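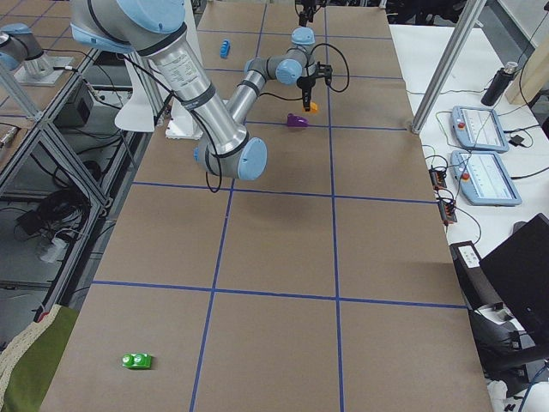 Worktable and small items checklist, Plunilden workroom
Filled in by: Angeliki Gavalas
Read and countersigned by: Pichit Rojanasak
Last updated: December

Mark each line OK, FIX or N/A. Write a comment for every FIX. A comment on an OK line is fine if the next person would want to know something.

TABLE COVERING

1. Paper lies flat and reaches the working edges. OK
Comment: Brown kraft paper, same roll as before. We have one spare roll from Backlund in the tall cupboard. Reorder when that one is opened.

2. Paper is held down and does not slide under a flat hand. OK
Comment: Pushed with the palm at both ends and in the middle.

3. Tape lines are stuck down along their full length. FIX
Comment: Blue masking tape. One corner lifts when you run a thumbnail under it, near the far end. Replace the whole strip. Short patches over an old strip make a ridge, and small blocks rock on it.

4. Grid matches the layout sheet. OK
Comment: The sheet in the folder is hard to read now. Pichit to print a new one.

5. Table does not wobble. OK
Comment: Feet were adjusted in the morning. Check again if the table is moved.

BLOCKS AND SMALL ITEMS

6. Blocks are whole, with no cracks or sharp edges. OK
Comment: Plastic toy blocks, mixed colors. I felt along the studs and the bottom rims. The green one has a slight burr on the underside. You can feel it but it won't scratch. Leave it in use and look at it next time.

7. Blocks are wiped down. OK
Comment: Damp cloth, then dry. The Skorkico spray leaves a film on plastic, so please stop using it on these.
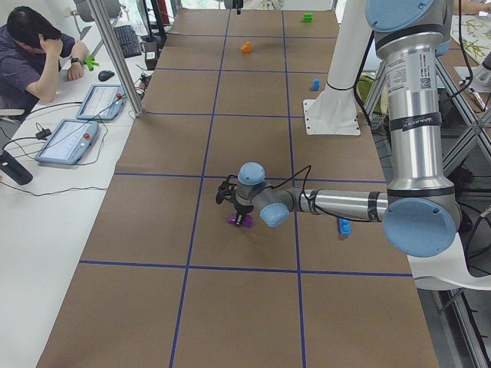

8. Blocks are accounted for at the end of the session and put back in the tub. FIX
Comment: The tub lid is split and pops open if it's carried by the lid. A new tub is on the list. Until it comes, carry the old one with both hands underneath.

9. Colors can be told apart under the room lights. OK
Comment: Blue and purple are the two people mix up, mostly late in the day. Turn on both rows of lights before starting.

FLOOR AND EDGES

10. Cables on the floor are clear of the walkway. FIX
Comment: There is a tangle of black cables on the floor by the metal frame. Tie it up and keep it on that side. Use the cloth ties, as the plastic ones get cut and left lying around.

11. Nothing hangs over the table edge where it could be caught. FIX
Comment: Green cloth and the beige knitted blanket at the corner. Fold both and put them on the shelf when they aren't needed.

12. Walkway is at least 4 feet wide. OK
Comment: Measured at the narrowest point with the door open.

13. No dropped blocks underfoot. OK
Comment: Check under the table too.

FOLLOW-UP

Lines 3 and 11: Angeliki, before the next session.
Line 10: Pichit. Allow 20 minutes.
Line 8: waiting on the Kundik order.

Completed sheets go in the gray folder by the door. Keep the last 2.

4 comments

Plunilden workroom, contact the front desk with corrections | Back to top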